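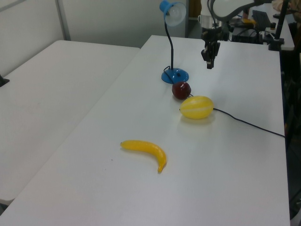 Lerato Oosthuizen reckons a dropped banana is worth more than a month of clean runs, and she was pretty cheerful about the whole business when she rang me back. Her view is that if a lab tells you its arm has never done anything stupid, the lab isn't logging properly.

Fair enough. But the Grirkgate fault wasn't a dropped banana.

What happened, short version. October, mid-afternoon, Rakent's bench arm on a tidy-up task. Move the fruit, leave the lamp alone. It's plastic fruit, a gooseneck lamp, a white table, about as low stakes as robotics gets. On run 29 the arm put the fruit where it was told, came back over the lamp, and closed on the power cord. Then it lifted.

The lamp went over. The safety stop did not trip. The arm carried on up with the cord in its fingers and the shade swinging under it until Thoa Phan hit the red button, four seconds later by the log. Nobody hurt, one bulb gone, and a scuff on the tabletop that she says came out with a bit of methylated spirits.

Four seconds is a long time beside a moving arm. Try counting it out.

The log from that afternoon has one line in it that matters, code 3803, "contact model stale". Phan had seen it before and so had everyone else. It was on the list of warnings the controller was set to swallow, because it used to come up every time the arm started cold and people got sick of clicking through it.

So the arm knew, sort of. It was working off a force baseline taken before somebody swapped the gripper fingers at lunch. New fingers weigh less, 166 grams less for the pair with their bracket. The stop threshold sits on top of that baseline. Baseline wrong, threshold wrong, and a light tug on a cord reads as nothing at all.

Berkay Sezer wrote the original threshold code and doesn't dodge it. "I assumed a tool change meant a restart," he told me. "There was no check. You could swap the tool hot and it would just keep going." He'd put a note in the manual. Page four of the setup section, under cable routing, where you would never look for it.

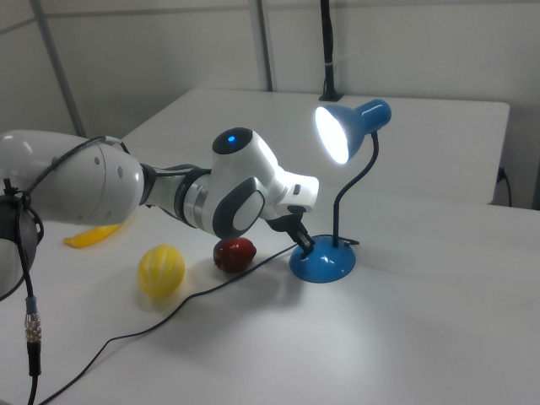 ## Why the lamp was on

Readers who don't work with these things may wonder what a lit lamp is doing there at all. Glare, mostly. Vision systems are good under flat ceiling light and get worse when there's a bright source at table height throwing hot spots on anything glossy. A task with a lamp in it is a harder task. Laltton runs a similar set-up, and Ozan Aksoy there told me they've lost whole mornings to a shiny apple.

And at first everyone at Rakent blamed glare. It was the obvious suspect. Taner Özkan spent two days on it, moving the light, dimming it, re-labelling. The camera was fine. It had the cord down as a shadow in some runs and as a cord in others, and neither answer should of mattered, because the arm is meant to stop when it meets something that pulls back.

That's the bit that bothers me. Two days on the perception side because perception is the interesting side. The force baseline is a number in a config file.

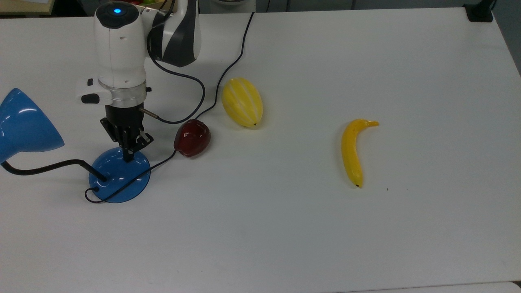

Cords are the real headache and they get very little attention in the safety paperwork. Standards people like rigid things, edges and pinch points and guards. A cord moves, it hides behind whatever's in front of it, and it's attached at the other end to mains. On the Rakent table the lamp's cord makes a small loop beside the base, runs over the base itself and then vanishes behind the apple, and the fingers come down right above all that. A person would shift it without thinking. The arm has no such habit, and until this spring neither did the risk assessment, which listed the lamp as one object with no lead.

It lists the lead now. Other changes, in the order they were made:

- 3803 is a hard stop. No override from the pendant.
- Tool change forces a new baseline before the arm will leave home position.
- Second stop button, on the far side of the table.
- Warnings can't be muted by one person alone.

Akgül, who supply the controller, have said a firmware check is comming but wouldn't give me a date. I asked twice. Sezer has his own patch running in the meantime and has offered it to Laltton, who were still muting the same code when I spoke to Aksoy. He went a bit quiet, then said he'd go and have a look.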